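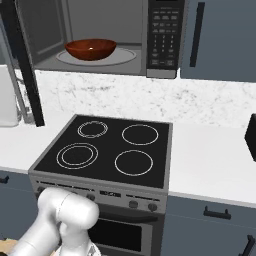

Saragih Press publishes fantasy novels by first-time authors. We are a small company and we put out a short list each year, mostly books set in invented countries, with a few that begin in our own world and leave it. We like both kinds to be grounded in plain things. A brown bowl on a microwave turntable, with the door left open, can tell a reader as much about a household as a page of family history, and we look for writers who know when to stop at the bowl.

The press was started by Ziad Khoury and Jad Srour, who met in an evening writing group in Clornis. Ziad had worked as a copy editor for 17 years and Jad taught high school English. They were both writing novels at the time. Jad's was never finished. Ziad's became Drullora, the story of a mapmaker sent to settle a border between two kingdoms that no longer speak the same language. It was our first title and it is still in print. The first printing was 1174 copies, which was what we could pay for.

Our second series, Galen, is now three books long. Readers often write to ask if there will be a fourth. The author is working on it and we will post news when there is a date.

How we work

We read submissions in October only. Last time we received 97 full manuscripts and took on two. Every manuscript is read by both of us, and if one of us wants it and the other does not, we each write a page saying why and trade them. Authors get a reply either way, usually by the end of winter. 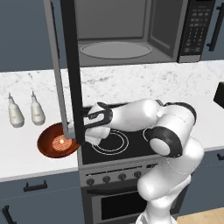

Editing takes most of a year. The first round covers plot and the order of events, and the second goes through the book one room at a time. We ask where people are standing and what is within reach. If a kitchen has a microwave over the range, and its door is open in one paragraph, we want to know who closes it before the next one. The same goes for castle gates and stable doors. Authors find this round slow, and a couple have told us so in their acknowledgments.

Covers are done by freelance illustrators. The author sees sketches early and can ask for changes, but the final choice is ours. Maps are drawn after the text is settled, so please don't send a finished map with your submission. A rough one is fine.

We don't publish short stories, poetry, or memoir, and we don't charge authors for any part of the process.

For bookstore orders, review copies, and school visits, please use the contact form. Jad answers most of the mail in the morning before 9:00.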